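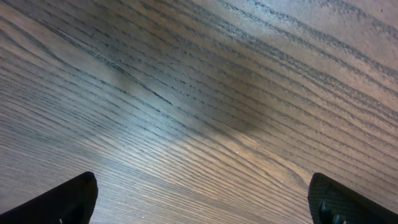
Stelari wrist camera view over a wood-grain tabletop, both fingers in shot and the gripper open.

Stelari Wrist Camera and Gripper Set

Sold by Kevodden. Suits the Fistadon bench arm and, with the Xue adapter ring, most small arms with a round tool flange.

Overview

If you have got as far as this page you probably already have an arm on order, or at least a line for one in next year's budget, and you are now trying to work out what goes on the end of it. We spend a good part of every week on the telephone with people at exactly that stage, and we are very happy to do so, but it seemed kind to put the usual answers in one place so you can read them with a cup of tea first.

The Stelari set is a two-finger gripper with a small camera fixed at the wrist. The fingers are black, with a finely patterned grip pad on the inner face, and they stay in the camera's view at the bottom corners when the gripper is open. Customers who are teaching an arm to pick things up tend to like having the fingertips in the picture, as it makes lining up on a part much easier. Customers who only want to read labels sometimes don't care for it, and for them we would suggest the camera on its own with the longer bracket (ask us, it isn't on the website yet).

What you get

Gripper body with two fingers fitted
Pair of spare grip pads
Wrist camera on short bracket
Cable set, 19 mm clips and a bag of screws
Printed setting-up guide
One hour of help by telephone, to be used whenever you like in the first year

Prices

Full set: £1040 plus VAT
Gripper only: £800 plus VAT
Xue adapter ring: £132 plus VAT

Delivery within mainland Britain is included. Prices were last checked on 25 June 2022 and we will honour any written quotation sent out since April, even where the figure has gone up in the meantime.

Planning your bench

Please do give some thought to the table before you give any to the software. A wrist camera spends most of its life looking at whatever the arm is standing over, and a surface that seems perfectly plain to you and me can be rather busy up close. Strong wood grain is a good case: dark lines running across the picture, a pale patch where the light bounces off the finish, a deeper brown shadow next to it. It is a handsome surface and plenty of people work on one quite happily, but if your parts are thin, dark and long (cable ties, pencil leads, that sort of thing) you may want a plain mat, and it is far cheaper to buy the mat at the start than to spend a fortnight adjusting settings.

Lighting comes out of the same pot of money. A single bright lamp or a window to one side will often leave a glare on a varnished or polished top, and the camera will see it more plainly than you do, being so much closer. Two softer lamps, set either side and a little way back, are usually kinder. We don't sell lamps. Ordinary desk ones with a frosted shade have served us well in the workshop.

Leave room behind the arm for the cables to move, and more of it than you think. The camera lead is the one people trap first.

Things to budget for besides the set

Grip pads wear. On light work a pair lasts a long time, on sawn timber or rough castings a good deal less, and we would put a couple of extra pairs in the first order to save on postage. A second camera cable is worth having on the shelf. If several people will be using the arm, allow some money for their time as well as for the kit, which sounds obvious but is missing from nearly every budget we are asked to look over.

The Xue ring is only needed if your arm is not a Fistadon. If you aren't sure, measure across the flange and send us the number with a photo of the bolt holes, and we will tell you before you pay for anything.

Ordering and questions

Orders can be placed by email or telephone, and we accept purchase orders from schools, colleges and firms. Chenxi Yuan looks after this range and will gladly go through a shopping list with you line by line, including the parts you would be buying from somebody else.

Sets in stock leave us the next working day. Unused sets may be returned within a month in the original box, with the screws please.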